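12 March 2026

Woke up at five again thinking about the lawn, which is a daft thing to lose sleep over, but there we are. The bottom half is more moss than grass now and I finally admitted it out loud at breakfast. So I rang Eron and asked what they'd want for scarifying, top dressing and a proper edge along the border. £1690! For the lot, mind you, but still. I said I'd think about it and went and stood in the rain looking at it.

Then I tried Rudd, over in Ullby, who'd do the scarifying and seed for £825 and leave the edging to me. Much more like it. They can't start until the ground warms up a bit, and the chap on the phone reckoned September is the better month for seeding anyway (I'd half hoped he'd say that, it lets me put off paying). 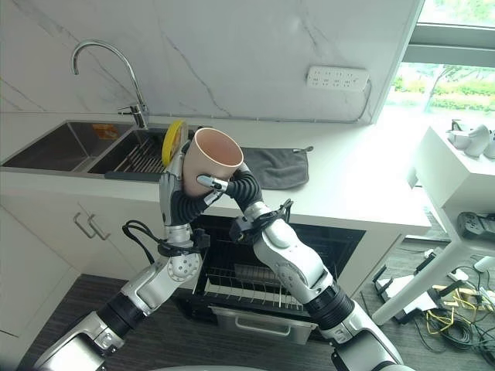

What I really want is the little wall at the back where the bank keeps slipping onto the path. I've been saying so ever since we moved in. I got the Guvgate catalogue out again and went through the walling blocks with a pencil – the buff ones are lovely, the grey ones look like a car park. With the footings and somebody to dig them it all comes to £3000, and that's before a single plant goes in the top. So that's next year, or the year after.

Did an hour with the fork before tea, mostly along the fence. The clay is sticking to everything and I had to scrape my boots twice. The snowdrops have gone over but the daffs by the gate are nearly out, and there's one primrose in the gravel that I certainly never planted!

Must ring Rudd back tomorrow and say yes. And buy string for the edging.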